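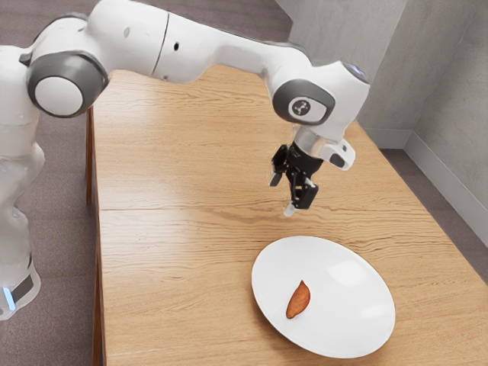

Figure 7. Arm over the plating table, fingers slightly open, one item on the plate (simulator view).

Section 4: Starting a shift with the Clilero plating cell
Applies to the Kistunholm kitchen. Revised August 2021.

The cell takes over placing single items on plates. Kitchen staff still cook, portion, check and finish every plate. At each station the person who used to plate by hand is now the cell operator, and that person decides when the arm runs and when it stops.

4.1 Before you start

1. Sign in at the panel with your own code. Do not use the code left open by the last shift.
2. Clear the table of cloths, trays and utensils.
3. Check both gripper fingers for food residue. Clean them with the arm locked.
4. Set one plain white plate on the near part of the table. Patterned plates need a separate setting, see Section 6.
5. Open the Brollance screen and choose the menu item.
6. Run the preview. The arm on the screen should stop above the plate with clear space under the fingers, as in Figure 7.

Note: The preview does not check food temperature. Use the probe, same as before.

CAUTION: Keep hands and sleeves out of the arm's reach when the panel reads READY. The arm can move without a further prompt.

4.2 First plates

7. Press START and let the cell finish 2 test plates.
8. Look at each one. If an item is off-center or marked, press HOLD and lower the grip setting by one step.
9. When both plates pass, press RUN.

Any member of staff may press HOLD at any time. You do not need a supervisor's approval, and holds are not counted in staff reviews.

4.3 Breaks and job changes

Operators trade places with the finishing station every 19 plates during training. After training, the shift lead sets the rotation. Nobody should be left as sole operator through a meal break - lock the cell instead.

The gripper pads are due for replacement at 4000 cycles. The panel shows a reminder. Tell the shift lead, who orders the part under the Abdel Rahman service contract. Do not fit pads from another gripper.

To end the shift, press PARK, wait for the panel to read LOCKED, then sign out.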